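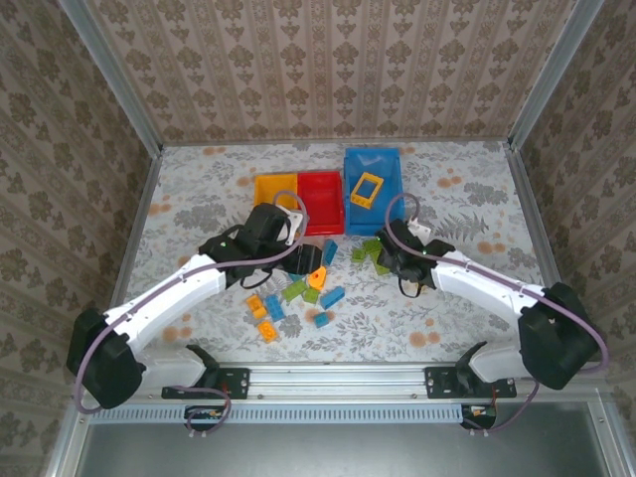
Sorting by color: does it save anyone any time?

Storage and Sorting > General

gravelpit
Every guide I read says to start by sorting your bricks by color. I have some 3000 loose pieces from a yard sale in Plondden and I'm not convinced. A color sort looks great on a shelf. Then you need one dark gray hinge and you're digging through a tub of dark gray everything. Has anyone timed this, or are we all repeating what the last guide said?

oddstud
Haven't timed it. But I sorted by color for years and it worked fine for me. You see the color first when you're hunting.

gravelpit
You see the color first when the pile is mixed. Once it's all one color you don't see anything. That's my complaint.
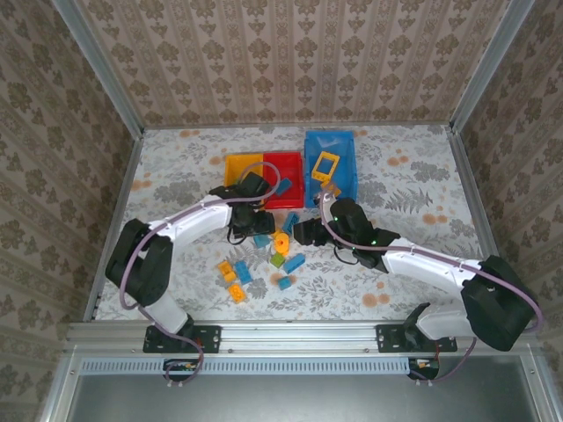 Last edited by oddstud on 2025-01-25

OK, I'll give you part of that. For small parts you're right, for big plates and roof pieces I still say color is fine. Edited to add: I have two kids pulling stuff out every afternoon, and they can clean up by color without being told how. Try asking a first grader to put brackets with brackets.

half_plate
The kid argument is the only good one in favor of color. For adults, sort by part. Windows with windows, slopes with slopes. Your eye picks a red slope out of mixed slopes in no time.

basementlight
Before you do any of this, please don't buy the Furnomov shaker trays. I fell for the ad. It claims to separate by size, and it does, in the sense that the small pieces drop through along with the long thin ones standing on end. I spent November re-sorting what it had "sorted."

half_plate
Mine works OK if you shake it slowly.

basementlight
If I have to shake it slowly I may as well use my hands.

ninebyfour
What about the Marchuk drawer cabinets? Warnico has them marked down, and the listing says 700 pieces per drawer.

gravelpit
700 of what? One-stud tiles? I wouldn't trust a number that doesn't name the piece. Also check the drawer stops. The cabinet I looked at in the store had none, so you pull a little too hard and it's all on your feet.

oddstud
I own two of those and they have stops. Maybe you saw an older version.

gravelpit
Maybe. I'd still want to pull one open before paying.

ninebyfour
Fair. I'm leaning toward plain open bins for now and drawers later, if I'm still building by then.

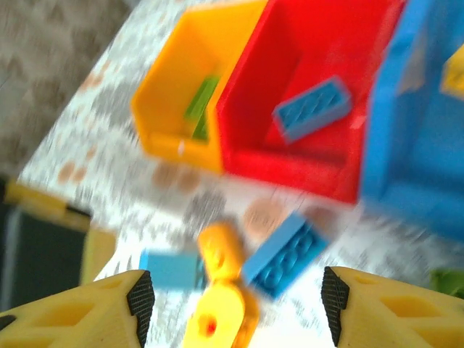
tilewasher
Do I need to wash used bricks before I sort them?

half_plate
Wash them first if they feel sticky or smell like smoke, otherwise sort first and wash only what you plan to keep. Lukewarm water and dish soap. Keep stickered and electric parts out of it.

basementlight
I'd wash everything. You don't know whose garage it came from.

half_plate
And then you're drying parts you're going to give away. No thanks.

gravelpit
Back to my question. I'm going to do half the haul by color and half by part, build the same small house from each, and use the kitchen timer. If color wins I'll post it here, but I'm not expecting to.

oddstud
Build the color one second and you'll be faster just from practice. Flip a coin for the order.

gravelpit
Good point. Coin it is.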